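Open Day at the Brola Robot Hall - Gallery

Reading time: 1 min

In November we opened the hall to visitors for one afternoon, and 82 people signed the guest book. I thank all who came, also the families who traveled from Killier. The pages below keep a small memory of the day.

Stella Athumani gave the welcome talk at 2 in the small room. She spoke for longer than planned, but the questions were very good.

The table with two arms had the most visitors. Three balls of play dough on a green board, three plates behind it - the children understood the task before we explained it.

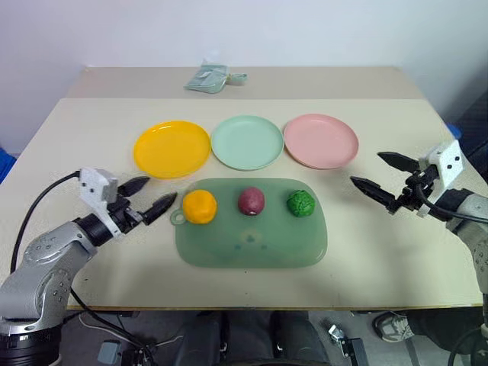 Many guests asked if they may come again with their school class. Yes, please write to the Muriithi office, groups of four or more are welcome.

We use cookies to improve your experience. Accept | Settings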